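4. Retention and replacement of kitchenware in rented homes

4.1 Background to the household survey

The preceding section dealt with the purchase of kitchenware by new tenants. The present section is concerned with what happens to these goods once they are in the home: how long they are kept, what they are used for, and on what grounds they are given away or thrown out. Earlier work on household goods has tended to treat the kitchen as a place of appliances. Kettles, toasters and cookers have model numbers and guarantees, and their working lives can be followed through sales and repair records. Bowls, plates and colanders leave no such record. They pass between households without payment, are left behind in cupboards at the end of a tenancy, and are seldom named in an inventory.

Ogunleye has argued that low-cost goods of this type are best studied through the tenancy and only second through the person, as the goods often outlast the stay of any one tenant. We follow that approach here. The unit of study is the rented kitchen, and the respondent is asked to speak for everything kept in it, whether or not it was bought by anyone now living there.

The Stakumance household survey was sent to 900 rented addresses in Clarkent and Birkell in February. Replies were received from 500 of these. The two towns were chosen for their different housing stock: Clarkent has a large number of older terraced houses let by the room, while most rented homes in Birkell are purpose-built flats let to a single household. Home visits were carried out later at a small number of addresses in each town, under the direction of Audrey-Anne Bouchard, and the notes from these visits are used below where the written replies leave room for doubt.

4.2 Definitions

For the purposes of the survey, kitchenware was taken to mean any item used for preparing, holding or serving food that has no power supply and is meant to be washed and used again. Cutlery and glassware were left out. Packaging was also left out in the first draft of the questionnaire, but was restored after the pilot, in which several respondents listed emptied jars and tubs among their storage containers. We have kept the respondents' own usage on this point. An item is counted as kitchenware if the household treats it as such.

Items were grouped by use and by main colour. The colour group was added in order to test the claim, often made in trade writing, that buyers replace kitchenware to keep a matching set. Pale and strong shades of one colour were placed together, and respondents were asked to give the colour they would use in speaking to another member of the household. Figure 6 shows items and colours of the kind covered by these groups.

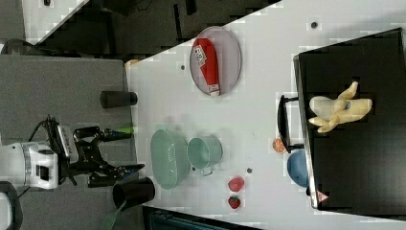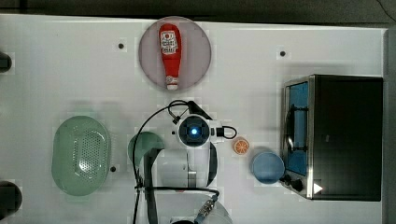
Figure 6. Items on a white tabletop. First view: green containers. Second view: a ketchup bottle on a round pink plate, with a pale green oval colander and a small green bowl.

4.3 Reasons given for keeping an item

Respondents were asked to choose one item which they had thought of discarding and had kept, and to explain the decision in their own words. The answers were read separately by two members of the team and sorted by theme. Differences between the two readings were settled by discussion.

The most common theme was usefulness for a second purpose. Bowls that were no longer brought to the table were used for peelings, for soaking beans, or for carrying pegs to the washing line. Colanders were used to hold fruit. Several respondents in Clarkent kept a plate in the refrigerator on which bottles and jars were stood, so that spills could be washed off without emptying the shelf. Such uses were rarely planned. They were described as having come about by degrees, and respondents were often unable to say when the first use had ended.

A second theme was uncertainty over ownership. This was much more frequent in houses let by the room. Where a former tenant had left goods behind, those who remained felt free to use them but less free to throw them away -- in some cases for years after the owner had last been in touch. One respondent wrote that the large mixing bowl 'belongs to the house'. Similar wording appeared in other replies from shared kitchens, and it was heard again during the home visits.

Attachment to an item for family reasons was mentioned less often than we had expected. Where it was mentioned, the item was usually one used for baking, and the respondent was usually able to name the person from whom it had come.

4.4 Reasons given for discarding an item

Breakage was the leading reason for disposal, followed by staining and by the loss of a lid. Storage containers with missing lids had an uneven history: some households discarded them at once, while others moved them to a lower cupboard and gave them a new use. The written replies do not allow us to say which course was the more usual in either town.

Moving house was a separate cause of disposal and deserves more attention than it has so far been given. Tenants who were leaving a furnished home tended to discard kitchenware in the last days of the tenancy, when there was little time to offer it to others. Items worth less than 10 pounds were seldom packed. Respondents spoke of cost, weight and the space available in a borrowed car. Charity shops were named as a preferred route, but opening hours and the need to wash and carry the goods were given as obstacles.

Matching was raised by very few respondents. Those who did raise it were speaking of plates, and none referred to a colander or a mixing bowl in this connection. The colour groups set out in 4.2 are therefore reported in the appendix only and are not used in the analysis of replacement that follows.

4.5 Limits of the data

The survey relied on memory, and respondents are likely to recall a breakage more readily than a gradual change of use. In shared houses a single person answered for the whole kitchen, and the home visits showed that other tenants did not always agree with the account given. Replies from furnished lets may also include goods supplied by the landlord -- a matter on which the questionnaire did not ask for detail.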